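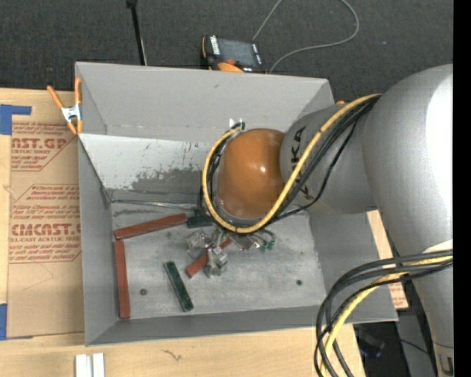

3.2 Blocks and tray

Loose wooden blocks are a lovely material for studying how a pile spreads out. They are cheap, they keep their shape, and once one comes to rest on a flat floor its direction can be read at a glance. Our set, which we call the Pollow set after the workshop that cut it, comes in more than one color, and the reddish-brown pieces have been the most fun to follow. They show up clearly against gray metal even where the surface is scuffed.

The tray matters as much as the blocks. Its walls slope inward to a flat floor, so a piece that lands on a wall tends to slide back down and join the others. Drustgate (2) used straight-sided boxes and saw long pieces propped up in the corners in many of their layouts. We wanted the slope to take care of that, and we were delighted with how well it did! Of the 606 layouts we recorded, only 5 had a block still leaning on a wall.
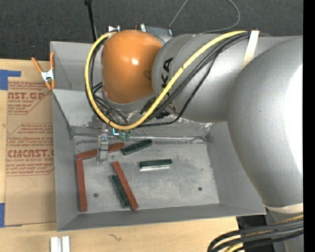

3 min read

Figure 3. Blocks on the tray floor, with one long red piece running along the left side and another lying on the diagonal.

Pieces along the foot of a wall, like the long one in Figure 3, were scored as "edge" and all others as "open." We scored direction by eye against the nearest wall, in three classes: along, across, and diagonal. The diagonal class is the exciting one. It was rare in the first 200 layouts and then grew steadily, a pattern the Vrabec model does not predict. We come back to it in Section 4, where the same layouts are sorted again by block length.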